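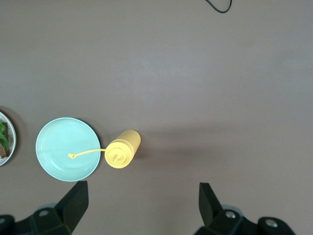 Mint plate and yellow squeeze bottle on one of the tables at Tendovo.

We're looking for people who like sauce – cooks, home bakers, potluck regulars, anyone who has ever tried to write a name in mustard – to join our plating and squeeze bottle sessions at the Tendovo test kitchen in Ukbridge!

The work is simple and pretty fun. You'll get a plate, a bottle and a list of small jobs: a dot, a line, a zigzag, a ring just inside the rim. We try out different caps and nozzles (short ones, wide ones, the long thin ones) and we want to know how each feels in your hand. Does it drip? Do you have to squeeze too hard? Would you want it in your own kitchen? After each round you fill in a short form, then help wipe down and set up for the next.

Sessions last 2 hours, with a break for coffee and whatever Zineb El Ouafi has been baking. You don't need any training. Left-handed people are very welcome, and so are people with sore or stiff hands – we'd love to hear more from both. Please tell us about food allergies when you sign up, mustard above all.

You should be 18 or older and able to stand for part of the session. We pay for your time and your bus fare. Aprons are here, but wear sleeves you can roll up.

Sessions start in January. To join, write a few lines to Adel Bouazza at the Tendovo front desk, Room 336, and say whether mornings or evenings suit you. Notes by hand are fine!

Posted October 10, 2018

Shared 2 times

3 comments

Oľga Jireš: I'm left-handed and I've been fighting ketchup bottles all my life. Signing up tonight!

Younes Abdel Hamid: Can my sister and I come to the same session?

Kaede Nomura: Yes, just put both names in one note and Adel will book you together.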